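Budgeting for a robot arm in a home workshop: what I wish I'd priced first

I spent most of January with a notebook and a cold cup of coffee, trying to work out whether a small robot arm made any sense in a workshop the size of mine. I do picture frames and little cabinets, plus whatever my neighbor Neusa drags over, and I wanted something to hold and pass the long awkward pieces while I get on with gluing.

My first tip is to leave the arm till last! Everybody starts with the arm (I did too, I had the Tralow brochure taped to the fridge), and then there's no money left for fingers, mounts, cables and all the bits that make it useful.
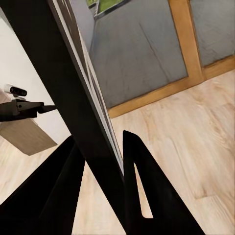 Grippers deserve their own line in the budget, and a generous one. Write down the longest thing you'll ever want picked up, then the thinnest, and shop for fingers with those two in mind. Long pieces are the ones that catch you out, so try your layout in simulation before you order. A long dark bar running between two big black fingers takes up an awful lot of your view, and with a second gripper coming in from the left you start seeing how much elbow room a pair really wants. I'd planned on one arm and a shelf. I crossed out the shelf.

Next, cables and clamps. I put down 20 dollars and ended up spending 185, mostly on clamps I should have owned anyway. Ask the seller which plugs come in the box, and get it in an email.

Price spare finger pads while you're at it. I keep 3 sets in a jam jar by the vise, labeled with masking tape.

And measure your bench with the drawers open! Mine sticks out a good bit further that way, and I had to move the Polley sander to the other wall, where it's still blocking the broom closet.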